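Removing Stains from Cotton Table Linen
Household Advice Sheet 41
Vesbridge Textile Care Service

Purpose of this sheet

This sheet sets out the method used by the Service for treating food and drink stains on white and colorfast cotton tablecloths and napkins. It does not cover silk, wool, or linen with metallic thread. Owners of such items should consult the textile desk before attempting any treatment at home.

Before you begin

Read the care label. If the label has been removed, test the treatment on an inside hem and leave it for ten minutes. Press a white cloth against the damp area. If color transfers to the cloth, stop and rinse the hem with cold water.

You will need:
A blunt knife or spoon
Clean white cloths
A basin
Liquid laundry detergent without bleach
White vinegar
Oxygen-based stain remover in powder form

Step 1. Lift off solids
Remove any food with the blunt knife, working from the edge of the stain toward the middle. Do not rub.

Step 2. Blot
Lay the stained area over a folded cloth and press from above with a second cloth. Move to a dry part of the cloth as it takes up color.

Step 3. Treat according to type
Red wine and fruit: Soak in cold water for 30 minutes, then apply detergent and leave for a further 15 minutes.
Coffee and tea: Mix one part white vinegar with two parts cold water, dab onto the mark, and rinse well.
Gravy, butter, and oil: Apply detergent undiluted to the dry fabric. Work it in lightly with a fingertip and leave for 20 minutes.
Egg and milk: Soak in cold water only. Hot water sets these stains.
Candle wax: Allow to harden, lift off the surface, then press with a warm iron between sheets of plain paper.

Step 4. Soak if required
Where a mark remains, dissolve the oxygen-based powder as directed on the package and soak for up to four hours. Never combine it with chlorine bleach, vinegar, or any other cleaning product. Rinse fully between treatments.

Step 5. Wash
Wash at the highest temperature allowed by the label. Egg and milk stains must be gone before warm water is used.

Old stains
Marks that have been ironed may not come out fully. Notburga Strebel of the textile desk advises repeating Step 4 once, with a full rinse between soaks, before accepting the result.

Revised 28 January 2018 by Hubert Nägeli.
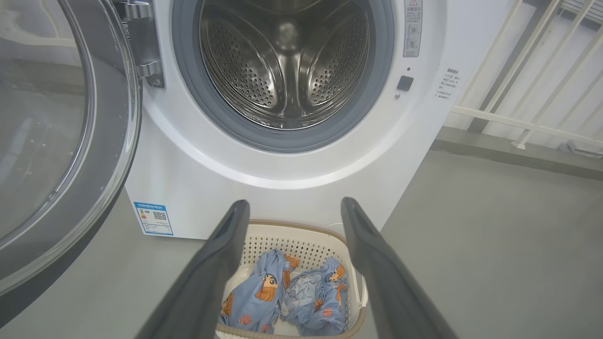
Large tablecloths should be washed on their own or with napkins of the same color. Shake the cloth out and place it in loosely, without folding. In a front-loading machine, the raised ribs inside the drum lift the fabric and let it fall back through the water, and a tightly packed load cannot move in this way. Check the cloth in daylight before drying, and repeat the treatment if any mark is still visible.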